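Re-seating a CPU in an old tower - do it lying down or standing up?

Posted in Repairs and Rebuilds
2001-09-17, started by vendula_v
13 replies

vendula_v wrote:
Hello all, and thanks in advance for your patience with me. I've been given a desktop tower by my brother-in-law that he says "just needs the processor put back in," which he said in the tone of a man who was glad to have it out of his garage. I've swapped memory before, and once a power supply (with a lot of phone support from Tuncay, bless him), but I have never put a processor in its socket. The case is sitting on my kitchen table right now with the side off and I'm a little afraid of it.

My main question is whether I should lay the whole thing down or work on it standing. My other question is whether I should take the board out altogether. There are 4 screws I can see holding it and probably more hiding under the cables.

Tuncay_B wrote:
Lay it down, Vendula! Always lay it down. I know people who will work on a standing tower and they get away with it for years, and then one evening they drop a screw behind the board and spend the night shaking the case like a piggy bank. Put it on its side, board facing up, good lamp over your shoulder, and you'll be surprised how roomy it feels. I wouldn't bother pulling the board. That's more work and more chances to scratch something.

rdoolan wrote:
I'm going to disagree with my friend Tuncay there, though only about the second part. If the cooler on your machine clips down hard, I'd much rather have the board out on a flat surface where I can see whether it's bending. I cracked one at Soylu doing it the quick way, back when I was on their repair bench, and I had to go and tell the customer myself. You don't forget that kind of walk. It takes me less than 60 minutes to have a board out and back in, and I'm slow.

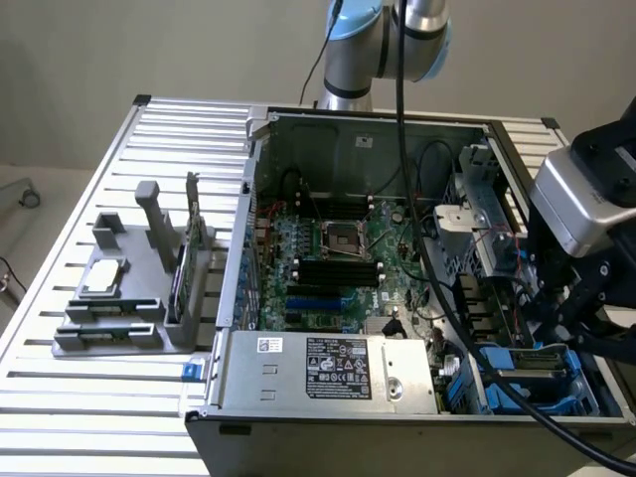
On the matter of parts, I think most people's trouble comes from where they put things down. You take the memory out and set it on the table, then the card goes on top of the memory, then the processor goes somewhere "safe," and by the time you've had your coffee you've lost track of all of it. I'm a great believer in a holder beside the case. The gray printed one to the left of the tower there has the green card standing up in a slot, the two memory modules lying in front, and a little sunken tray for the CPU, so each piece has somewhere to go while the socket is open. You could do much the same with an egg carton and the foam from a packing box, which I did for years - just use the kind of foam that's meant for electronics.

vendula_v wrote:
Thank you both, even if you've given me opposite answers! I love the holder idea. I have been using a soup plate. Rawiri, does the memory need to come out at all if I'm only doing the processor?

rdoolan wrote:
Not strictly, no. I take it out when my knuckles would be up against it, and I have big knuckles.

duygu.sarac wrote:
Leave the memory in, I say. Every time you pull a stick you have to put it back, and a stick that's only clicked in at one end will give you a dead screen and a very sad evening. Ask me how I know! I had our office machine apart 8 times one November over exactly that. We'd bought new memory from Losto and I was ready to write them an angry letter, and all along it was one latch at one end.

For the processor itself, open the socket all the way before you bring the chip anywhere near it. Find the marked corner on the chip, find the marked corner on the socket, and lower it straight down holding it by the edges. If it wants pushing, stop and lift it and look again. It should settle in under its own weight, more or less, and only then do you close things up.

Remzi D. wrote:
Agree with Duygu on nearly everything, but I'm with Rawiri on the memory. I like to see bare board. I also unplug the drives and fold the cables back over the edge of the case with a bit of tape, and I know that's fussy.

What I really came in to say is please clean the old paste off the cooler before it goes back on. My neighbor uses Ravarora paste and swears by it, I use whatever's in the drawer, and we both still have working computers. A thin layer is plenty.

Tuncay_B wrote:
Fussy is right, Remzi. You've turned a small job into a whole Saturday. (I say this with love, you fixed my Oltach monitor and it's still going.)

And Vendula, take the power cord out of the wall before any of this, and touch the bare metal of the case before you pick up the chip. I should have put that first.

vendula_v wrote:
Cord is out! I've decided to lay it down, leave the board in and take the memory out, so I think everybody has won a little and lost a little. I've got an egg carton from the fridge and I'm hunting for the right foam. The marked corner on my chip is a tiny triangle, is that the one I want?

duygu.sarac wrote:
That's the one. Good light, slow hands, and let us know how you get on.

Showing 10 of 14 posts
Shares: 4
Last updated: Monday evening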